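Search this site Enter keywords Go

Block Table Project, Damcombe — interim report to the Zultport Fund
15 October 2026
By Lucero Pacheco

Sending this ahead of the call so you have something to read. Covers everything from the start of September on. Budget at the end. Sorry for the fragments, wanted to get it to you before the call and not after.

Where we are

Sorting is done. All 1465 blocks have been through the wash, dried, checked for splinters and chips, and put in a color bin. That was the big job from the last report and it's finished. Took longer than planned, mostly the drying. The racks hold one layer, and if you stack them two deep the bottom ones stay damp and the paint gets tacky. Learned that with the first batch of reds. Had to be rubbed down and repainted.

43 blocks pulled and not going back in. Cracked corners mainly, plus a few where an old sticker took the paint off with it. Kept in a separate box marked DO NOT USE, in case you want to see them before we throw them out. If we don't hear by the end of the month they go.

18 sets packed and labeled. The target for this period was higher and I'm not going to dress that up. Packing only really got going once sorting was out of the way and there was floor space again.

Colors

The plan you approved had plain primary colors. We've drifted. The Ticona paint comes in a lavender and a dark teal that nobody asked for but which hold up well against a white surface, and the groups who tried the first sets kept reaching for them. So those are in now. Green stays, red stays. Yellow is out for the time being, it looks washed out under bright lights and the second coat didn't help.

One problem with the blues. The dark blue and the dark teal are too close. Fine in daylight side by side, but pick one up on its own and people guess wrong half the time. Options:

— make the dark blue in the small size only, so size tells you as well as color
— lighten the teal (means a new order, and a wait)
— leave it and change the activity cards so they never ask for one against the other

I lean toward the third as it costs nothing. Would like your view.

Shapes

Cubes are the easy ones. They stack, they sort, they sit where you put them. Longer blocks are where the fun is and also where most of the complaints come from, they roll onto a side when a stack goes over and end up across everything else. Not asking to change them. Just noting that the card for the tall stack now says to clear the long pieces back first.

Corner rounding is now the same across all sizes. The first cut had sharper corners on the small ones, which chipped faster. That's where a good share of the 43 came from.

The table

We settled on a white top with low-fuss pale gray sides on three sides and the front left open. Tried a wood-colored top first. Looked nicer in the room, but the reds and the darker blocks sort of sank into it and you couldn't see at a glance what was left to put away. White fixes that. It also shows every scuff, so there's wiping down to do at the end of each session, and we've added that to the checklist.

The sides do two things. Blocks don't go over the back when a stack falls, and there's nothing behind the blocks to pull the eye. The second one I didn't expect to matter as much as it does. Allungate quoted us for a taller version and I turned it down, the current hieght is enough.

Lighting still not right. Shadows land on the table next to whatever you're working on, soft ones, but with the dark pieces it makes it harder to see an edge. I've asked about a second lamp. No answer yet.
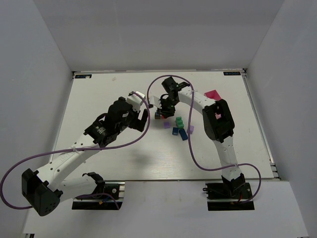

Center of the table: green stack standing, a lavender cube to each side, dark teal-blue pieces below.

You'll see what I mean about the blues. The small dark one is over by the red, partly on top of it, and the teal ones are close by, the longer one lying at a tilt. This kind of small cluster is the starting layout on the new cards. A few blocks in the middle, one stack up, lots of white space around. Earlier cards started with a full spread across the whole table and it was too much. People didn't know where to begin.

Activity cards

Four cards finished and laminated. They are:

1. Stack one color, leave the rest
2. Match the cubes
3. Lift the top piece without moving the one under it
4. Clear to the middle

Card 3 is the one that gets asked for again. Card 2 is too short as it stands, needs a second half. I have notes for that but no draft. More cards are planned for the next period, I'd rather not give a number until the drafts have been tried out at a table.

Printing came back once with the green too close to the teal. Sent back, reprinted at no charge. The second run is good.

Storage

The clear bins are working. Lids less so, they pop off when the bins are carried by the handles, and a bin of reds went down the stairs at Damcombe in September. No one hurt, no blocks lost, a lot of noise. We've strapped them. Better bins would be a line in the next budget if there's room.

Each packed set has a card on the inside of the lid saying what goes back in. Simple, and it has cut down the tidying at the end. Before that we were finding stray cubes in the wrong set every single time.

Not done

— storage shelf for the back room. Measured, not ordered
— second half of card 2
— second lamp
— spare blocks for each set. Wood is cut, none of it painted
— the short how-to sheet for people borrowing a set. Half a page exists, it's not good

Money

Paint over, wood under, and the two nearly cancel out. The overspend on paint is the repainting of the reds plus the second teal. Printing on budget. Nothing spent on lighting. Nothing spent on shelving. Full sheet with reciepts goes in a separate file, same layout as last time.

I'd like to move what's left in the wood line over to bins and straps. Small amount, but your rules say to ask first, so I'm asking. An email saying yes is enough for me.

Next

Pack the remaining sets. That comes first, everything else waits. Then spares, then the how-to sheet. The shelf gets ordered as soon as someone confirms the wall will take it.

Things I need from you: a decision on the blues, the OK on moving the wood money, and whether you want to look at the pulled blocks before they go.

L.P.

Contact the project office | © Damcombe Block Table Project | Back to top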